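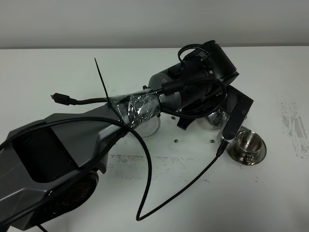
Walley wants to know if the rebound numbers from last month were checked against a second pump. They were not. The comment was left on the previous entry and it is a fair one, so I redid part of the basketball set this morning before going on.

March, 9:40 a.m.

Two indoor balls, both the Imardale composite, size 7. Ball A is the one with 145 hours of practice use on the log sheet. Ball B came out of the carton last week and has had 3 hours of shooting drills. Both set to 8 psi with the old pump, then read again with the Skanitz gauge. The gauge reads low against the pump dial, by the same small amount on both balls, so the comparison between A and B stands. The absolute pressures in last month's table should be taken as a bit high. I have penciled that in the margin.

Drop height 180 cm to the bottom of the ball, onto the maple sample. 12 drops each, best and worst thrown out.

Ball A mean rebound: 127 cm
Ball B mean rebound: nearly the same, a touch higher, inside the spread

So hours of use do not show up in the bounce. The Khoo report said they would. Their floor was rubber over concrete, and I don't think the two can be put side by side. 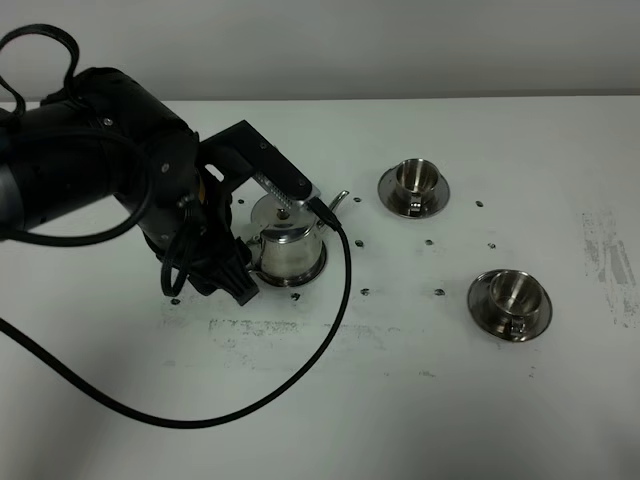
Grip

Players keep saying A is slick - mostly on the catch, less on the dribble. Tried the tilt board with the leather patch. A lets go at a lower angle than B every time. Wiping A with a damp cloth and leaving it over lunch brought back part of the difference. 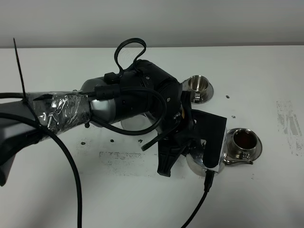
I did not try the cleaner that Skanitz sells with the gauge. The bottle has no ingredients on it and I would like to see those first.

To do: repeat the tilt runs after a full practice, with the wiped ball and one left alone. Order another maple sample, the corner of this one is lifting. Ask Walley which pump they use.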